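Udville Neighbours Help Board
Home > Laundry and clothes > Folding and storing

How do you fold printed sweatshirts so they fit in a shallow drawer?

Posted by Bushra Rizvi
2 September 2019

My daughter has gone off to college and left most of her sweatshirts here, and I want them put away properly so that her room can be used when my sister stays. The drawers under the bed are 60 cm wide and quite shallow. If I fold the sweatshirts in the way my mother taught me (sleeves in, then in half twice) the drawer catches when I push it shut. Some of them have printing on the back and the sleeves and I don't want it to crack. I also don't want to iron anything afterwards. Hanging is no good as the rail is full of coats.

What do other people do?

3 replies

Lalit Kushwaha
Member, 417 posts

I fold them in thirds and stand them on their edge. It takes less than a minute each when you have got used to it. Use the bed, because a table is usually too narrow for the sleeves. Pull the duvet back out of the way first.

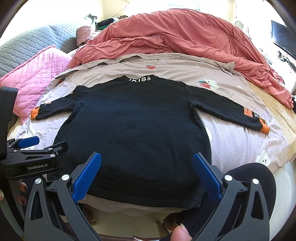 Start with the front of the sweatshirt facing down and smooth it from the middle out to the sides. Tug the hem straight, as it tends to bunch up and you end up folding the bunch in with everything else. Go over it for lint at this point too, particularly on black. Then bring one side in by a third, and lay the sleeve back on itself so that it runs down the body towards the hem. Do the same on the other side. Where a sleeve has lettering near the end, like the KISS one on the right there, make the turn higher up, near the shoulder, and leave the printed part lying flat. The same goes for lettering by the neck: keep your crease lower down, on the plain part of the back. Cuffs should finish inside the hem. If they stick out, turn them up once.

You now have a long strip. Fold the hem up to just short of the collar, then fold again in half or in thirds depending on how deep your drawer is. Measure the inside of the drawer and not the front panel, they are never the same. Mine is 30 cm front to back and I get a full row in.

Thick ones with a lined hood won't go this way. I put those flat at the bottom.

costigan_road
Member

just roll them. start at the bottom and roll up to the neck. been doing it for years and never had a print crack

Tasen
Member, 780 posts

Rolling is all right for a suitcase but I wouldn't leave them rolled for months. I did that with two of my son's over the winter and the print on one had stuck to itself. It did peel apart but left a dull patch. If you do roll, put a sheet of plain tissue or baking paper over the print first.

I agree with the folding in thirds. Two things to add. Wash them inside out on a cool wash before they go away, even if they look clean, and leave them on an airer overnight so there is no damp left in the cuffs and neckband. Also don't pack the row too tight. You should be able to get your hand down between them.

Is the drawer sticking on the clothes or on the runners? Ours was the runners, and rubbing a candle along them sorted it out.

Bushra Rizvi

Thank you all. It is the clothes, I checked it empty and it slides fine. I have done four in thirds and the drawer shuts. Will wash the rest at the weekend.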